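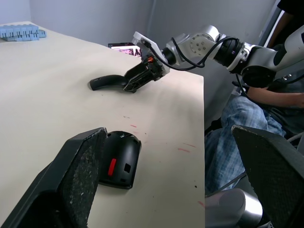
The top shell of a computer mouse on a white tabletop.

Hullville library to open repair and reuse room for small electronics

2019-03-30

The Hullville Public Library will open a room for the repair and reuse of small electronics on the lower level of its Ultley Street building, the library announced this week. The room will be available to all cardholders at no charge during regular evening hours.

The new service follows a collection drive held last September, when residents were invited to bring in computer accessories they no longer used. The drive took in 3147 items, the largest share of them mice and keyboards. Staff sorted the donations over the winter and set aside those that could be cleaned, repaired or taken apart for usable pieces. Items that could not be saved were sent to the county recycling center.

Computer mice will be the first subject of instruction. The mouse is inexpensive, has few pieces and can be opened with hand tools, and most of its common faults — a worn switch, a dirty wheel, a broken clip in the shell — can be dealt with in one evening. Participants will learn to separate the top shell from the base, clean both halves and put them together again. Shells, wheels and cables in good condition will be kept in labeled drawers and offered free to anyone making a repair.

The library has set out the room with 14 work places at light-colored tables, which make small screws and springs easier to find. The tables were supplied by De Haan, a furniture dealer in Hullville, under the library's existing purchasing agreement. Hand tools, trays and magnifying lamps will be kept in the room and may not be borrowed for home use. Printed repair guides have been added to the reference shelves on the same floor and may be consulted whenever the building is open.

Funding comes from the Gramar Fund for Public Learning, which awarded the library a grant covering the first year of operation. The library will report to the fund on attendance and on the number of items returned to use. Any extension of the service will be considered with the next annual budget.

Introductory sessions last 90 minutes and are held in the early evening. Places must be reserved at the front desk or by telephone. Children under the age of 14 are welcome with an adult.
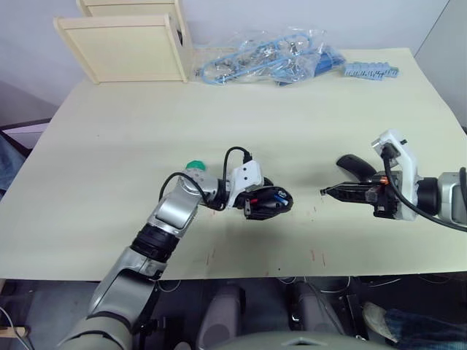

May residents bring their own mouse or keyboard to be repaired?
Residents may bring up to three items per visit, provided that each is unplugged and that any batteries have been removed beforehand. Repairs are carried out by the owner with guidance from staff, and the library cannot accept items to be left overnight.

Laptops, monitors and printers are outside the scope of the service, as is any device that plugs directly into a wall outlet. Owners of such equipment may ask at the front desk for a list of drop-off points in the county.

Donations of working or broken mice and keyboards will continue to be accepted in the bin near the Ultley Street entrance. Cables should be wrapped and tied. The bin holds roughly 40 items and is emptied each weekday morning; residents with larger quantities are asked to call the library before bringing them in.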